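Section 5. Laying out a cold breakfast on the Kinon table

5.1 Scope

This section covers the layout of a single cold breakfast on the white Kinon table. It applies to one seat. For hot meals, see the Mitham kitchen manual. Cleaning of the tabletop is covered in Section 4 and must be finished before any food is brought out.

5.2 Items needed

Sliced sandwich bread
One banana, unpeeled
One small drink carton, unopened
Glass cup with black holder
Wrapped cutlery
Napkin, if listed on the meal card

The glass cup and its holder are ordered together as part 1041. Do not use the glass without the holder.

5.3 Preparing the table

1. Place the table with one long side facing the seat. This side is the front.
2. Press down on each corner in turn. If the table rocks, adjust the feet as described in Section 2.
3. Check that the top is clean and dry.
4. Remove anything that is not on the meal card.

Caution: Do not lean on the table or sit on it. Do not slide the table with the glass cup on it.

5.4 Preparing the cup

1. Hold the glass up to the light and look for chips along the rim. Discard a chipped glass.
2. Lower the glass into the holder with both hands. Do not twist it.
3. Hold the handle and lift the cup a short way above the table. The glass must not shift in the holder.
4. Set the cup down and turn the handle to the side the diner prefers.

Note: The upper edge of the holder is wavy. This is part of the design and does not affect the fit. The glass can be seated in any direction.

5.5 Placing the food and drink

1. Set out the wrapped cutlery first. Leave the wrapper sealed.
2. Lay the bread flat, near the front of the table. If the meal card asks for a plate, put the plate down before the bread.
3. Stand the drink carton upright, with the straw opening on top. Do not pierce it.
4. Place the banana where it can be picked up without reaching over the cup.
5. Position the cup last. Leave it empty until the diner is seated.

Caution: Keep the cup at least 5 inches from any edge of the table.

Items do not have to be in straight lines. What matters is that each one can be lifted without knocking over another – the carton and the cup are the two to watch.

5.6 Final check

1. Compare the table with the meal card.
2. Check the date on the drink carton.
3. Replace bread that has been out of its bag for more than 33 minutes.
4. Initial the card and leave it at the serving station.

Note: Bello Idahosa keeps the spare meal cards. If a diner has a food allergy marked on the card, follow Section 17 before placing any item.

5.7 Reference views

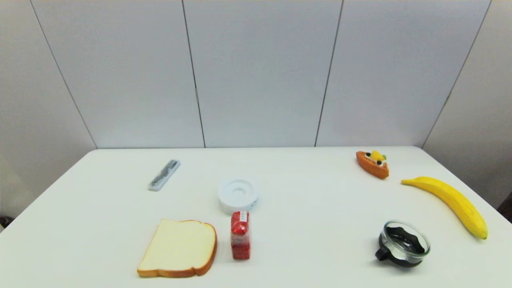 Bread and red carton set directly on the tabletop.
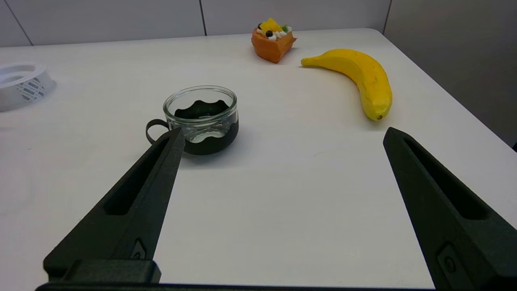
Can the glass be washed while it is still in the holder?

Take the glass out first and wash the two parts separately. Water left between the glass and the holder dries slowly and can leave marks. Dry both parts fully before putting them back together.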